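Section 4: Setting up Fovar for your first asteroid orbit fit

By now you should have Fovar installed and the sample folder unpacked (if you don't, go back to Section 2, I'll wait). This is the part I like best, when a pile of dots on the sky turns into an orbit! It took me most of a June evening the first time, mainly because I kept skipping step 3, so please don't skip step 3.

I'm using the near-Earth asteroid set that comes in the Ledesma folder. It has 291 position measurements in it, spread over two viewing seasons, and it behaves nicely.

Before you start

You need your observatory settings, the measurement file, and the planet position file. That last one is big and downloads by itself the first time you open Fovar, so do that on a good connection. Your computer clock should be set to update automatically too.

Loading the measurements

1. Open Fovar and choose New Fit from the File menu. Give it a name you'll recognize later. (I have a whole row of fits called "test" and I regret every one.)

2. Click Add Measurements and pick the file called ledesma_short. Fovar reads it and shows the line count at the bottom of the window. You want to see 291. If you see 583, you've picked up the long file by mistake – that one is for Section 6.

3. Check the time scale. The drop-down sits next to the file name and it starts out blank. The sample data is in UTC, so choose UTC. Fovar will happily run with the wrong scale and give you an orbit that looks fine and sits in the wrong place.

4. Check the station list. Each measurement carries the code of the telescope it came from, and Fovar turns any code it doesn't know red. Right-click a red one and choose Look Up.

Note: If a code stays red after the lookup, untick those rows for now. You can bring them back once the first fit has settled.

Running the first fit

5. Go to the Solve tab and leave the method on Quick. It makes a rough orbit from three well-spaced nights and then improves it using everything else.

6. Set the maximum number of passes to 30. The sample normally settles long before that, but I like the headroom.

7. Press Solve. A line for each pass scrolls up the right side, with the leftover error at the end. You want that number to shrink and then stop changing.

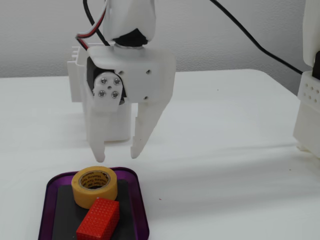

Fig. 4-1. White gripper above a purple tray.

8. When the word Settled appears, press Keep. If you close the window without pressing Keep, the fit is gone. Yes, I've asked for a warning box.

Caution: Don't change the planet file while a solve is running. Fovar won't stop you, and the passes after the change will be using different planet positions from the ones before it.

Throwing out bad points

Open the Leftovers plot. Every measurement is a dot, and a good fit gives you a fuzzy band around zero. A few dots will sit way off by themselves, usually from a smeared star or a typing slip.

9. Click a stray dot to see its details. Untick it only if it's more than three times the expected error for that station.

10. Press Solve again, then Keep.

Go easy here! It's very tempting to keep trimming until the plot looks beautiful, and then you've got an orbit that agrees with you and not much else. I take out the worst ones, solve once more, and leave it alone.

Looking at close passes

11. On the Forecast tab, choose Earth and set the number of trial orbits to 1,581. It's an odd number, I know. It's the default in Brarier, the add-on that does the forecasting, and keeping it lets you compare your table with the one in Appendix B.

12. Press Run. Each trial orbit is nudged a little within the error of your fit, and the table shows the nearest and farthest distance for every pass.

Note: A wide spread between nearest and farthest means the orbit isn't pinned down well enough yet. It doesn't mean the asteroid is headed our way. More measurements nearly always narrow it.

13. To save the table, choose Export and pick the Jevow format if you plan to try the deflection exercise in Section 7. Plain text is fine for everything else, but Jevow can't read it back in.

If the fit won't settle

Go back to step 3 first. After that, try switching the method from Quick to Careful, which is slower and copes better with gaps between nights. If the error bounces up and down from pass to pass, look for a duplicate night in the measurement list, then delete one copy and solve again from step 5.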